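Learn > Food and Plants > Vegetables
Print this page | E-mail this page
Reading time: 5 minutes

What Part of the Plant Is a Vegetable?

When you buy vegetables at a store, you are buying pieces of plants. Some vegetables are roots. Some are leaves, stems, or even fruits. A full basket can have many different plant parts in it, all mixed together.

Roots

A root grows down into the soil. It holds the plant in place and takes in water. Some plants also use their root as a pantry. They make sugar in their leaves all summer and store it underground, and the root gets thick. Carrots, beets, and radishes are all storage roots.

Radishes come in many sizes. The small round ones you see in salads can be ready to pick 30 days after planting. The daikon is a radish too, but it is long and white, and it takes 2 months or more to grow. The name is Japanese and means "big root."
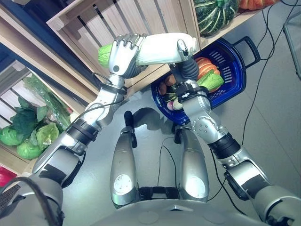

A daikon has a mild taste near the leaves and a sharper taste toward the tip. People grate it, pickle it, or cook it slowly in soup. The green tops can be eaten as well, if they are washed first. Soil hides where the stems meet the root.

Potatoes are not roots

A potato grows underground, but it is a swollen piece of stem called a tuber. Look at a potato and you will find small dents, known as eyes. Each eye is a bud. Leave a potato in a dark cupboard for long enough and the buds will start to grow into shoots. A carrot has no eyes, so you can tell the two kinds apart.

Do not eat the shoots or any green parts of a potato. They can make you sick.

Leaves

Lettuce, spinach, and cabbage are leaves. Leaves are thin and hold a lot of water, so they wilt quickly. Put lettuce on top of the basket – a pumpkin will crush it.

Fruits we call vegetables

To a plant scientist, a fruit is the part that grows from a flower and holds the seeds. That makes pumpkins, squash, cucumbers, and tomatoes fruits. Most cooks call them vegetables all the same. Both groups are using the word in their own way.

Pumpkins and winter squash have hard skins. Kept somewhere cool and dry, they can last for months. In many places the seeds go into the ground in May and the squash are picked in the fall.

Try it at home

Pick 5 vegetables from your kitchen. For each one, decide if it is a root, a stem, a leaf, or a fruit. Ask an adult to cut them open, then look for seeds. Celery is a tricky one – the part we eat is the leaf stalk.

Page updated 12th December

Print this page | E-mail this page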